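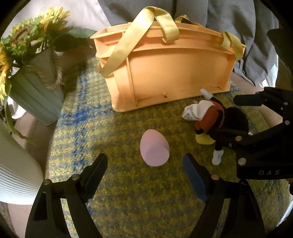

*2 min read · 5 replies*

## Budget check: hand-held grippers for home pickup tasks

**olham_bench** · March 28, 2020

I have 2000 to spend on hand-held grippers and need the order in before the fiscal year closes. Tasks are floor-level pickup in furnished rooms: plush toys, a tote bag with fabric handles, small smooth objects like the pink egg on the rug. Two options:

- Mollik two-finger unit, 700 each, pads sold separately
- Studley kit, 2196 for a pair, pads and case included

Two Molliks leave 600 for pads and spares. The Studley kit is over by 196. Is it worth asking for the extra?

**torque_spec**

No. Buy the Molliks. A case doesn't collect data. Put the 600 into finger pads and spare screws, and keep whatever is left for shipping.

**gr_lindqvale**

Disagree. Price the pads first. A matte egg on a woven rug needs compliance at the contact face, and hard plastic fingers will push it before they close on it. We went through pads faster than planned on the Mollah project, and by September the consumables line had passed the hardware line.

**torque_spec**

That depends on pad material and how many cycles you run. One egg-shaped object doesn't justify 196 over the limit. The plush and the straps will tolerate almost any finger.

**gr_lindqvale**

The straps are the worst case in that list. Thin fabric lying against a stiff bag gives you very little to get a fingertip under. I would budget for a second fingertip profile whichever unit you pick – neither quote mentions one.

**olham_bench**

Fair point on the fingertips. Pad usage is unknown on our side, so I can't defend the 2196 figure to purchasing. Current plan: one Mollik now, one pad set, a week of trials on the rug layout, then the second unit out of the remainder. Does anyone have the lead time on Mollik pads? Their quote only covers the gripper.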